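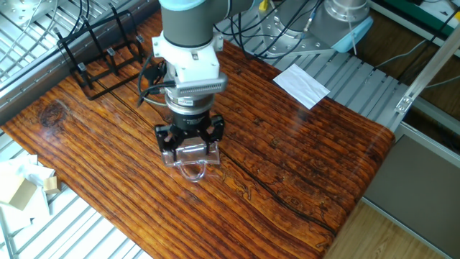
Urport's public library will close its main reading room for repairs starting Wednesday, July 20, 2016, the town said. The children's section and the front desk stay open.

Workers will replace the ceiling over the east stacks, where a leak was found in February. The job covers 2966 square feet and went to Jaunzems, a local builder. 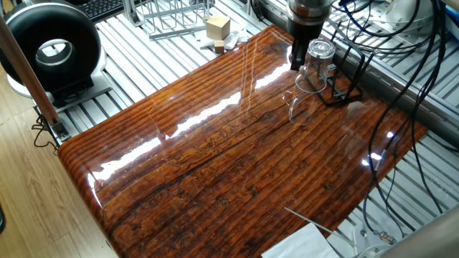
## Where the books are going

Staff have moved 381 boxes to the old Truster building on the next block. Titles stored there can be requested at the desk and picked up the next business day – weekends excluded.

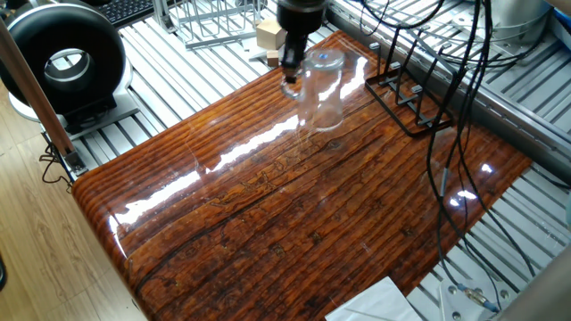 Will fines be charged during the closing?

Late fees are on hold until the reading room opens again, and all current loans have been renewed.

Library director Aliki Raptis said the evening language classes will meet at the Kodusness community hall. Signup is full at 327 people.

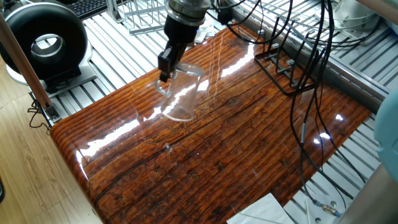 The hall has its own parking lot, with the entrance on the north side. Valter Henriques, who runs the class program, is taking names for the fall waiting list by phone.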